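Why Does Bread Have Holes in It?

Grab a slice of bread and hold it up to the window. See all those little holes? When I was a kid I thought the baker poked them in with a fork, one by one, and I felt really sorry for the baker. I even asked my aunt how long it took her to do a whole loaf. She laughed so hard she had to sit down.

So who makes the holes? Living things do! Very, very small ones called yeast.

Yeast is a kind of fungus, which makes it a cousin of the mushroom (a very distant cousin, the kind you only see at weddings). Each yeast is just one single cell. You can't see one on its own without a microscope, but if you open a packet of dry yeast you'll find tiny tan grains, and every grain is made of a huge crowd of yeast cells stuck together. They're alive in there, sort of napping, waiting for some water.

Add warm water and they wake up hungry. And what does yeast like to eat? Sugar! Even if you don't put any sugar in your dough, there's plenty for them, because flour is full of starch, and starch is made of lots of sugars joined up in long chains. Stuff in the flour called enzymes snips those chains into short bits, and the yeast gobbles them up.

When yeast eats sugar it lets out a gas called carbon dioxide. It's the same gas you breathe out, and the same one that makes soda fizzy. So now you've got a lump of dough with millions of tiny burpers inside it, all burping away in the dark.
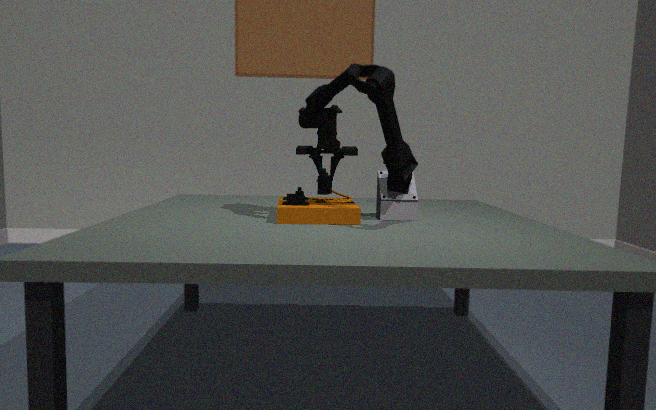
But wait – why doesn't all that gas just float off? If you blow bubbles in plain water they pop and they're gone. Dough is different, and the reason is a stretchy stuff called gluten.

Wheat flour has proteins in it, and when they get wet they grab onto each other and make a kind of net. The more you push and fold the dough, the stronger the net gets. That pushing and folding is called kneading, and it's my favorite part, because you're allowed to be a bit rough. My friend Nobuhle Mabuza kneads for 9 minutes and sings the whole time. I usually get tired and swap hands a lot.

Now the gas is trapped. Every little pocket blows up like a balloon, with gluten for the rubber, and the whole lump gets bigger and bigger. Bakers call this rising. Leave the bowl somewhere cozy with a damp cloth over it and go do something else for a while. It won't look like anything is happening if you stand and stare at it, but come back in an hour or so and wow!

Then comes the oven. I bake my round loaves at 400 degrees Fahrenheit (get a grown-up to do the oven part, please). Heat makes gas spread out, so the bubbles swell up even more, and the yeast has one last wild feast before it gets too hot and dies. Sorry, yeast. After that the dough around the bubbles sets firm. The gas drifts away, but the spaces stay behind, and those are your holes.

Some breads have big holes and some have teeny ones. Wetter dough usually gives you bigger holes. Sandwich bread has small, even ones, which is handy if you like jelly and don't want it on your knees.

Want to see yeast burp for yourself? Put a spoonful of dry yeast and a spoonful of sugar in an empty plastic bottle. Pour in some warm water (like bath water, no hotter), give it a swirl, and stretch a balloon over the top. Stand the bottle in the sink and check on it every few minutes. The balloon should slowly stand up and start to fill. Try another bottle with no sugar and see which balloon gets fatter.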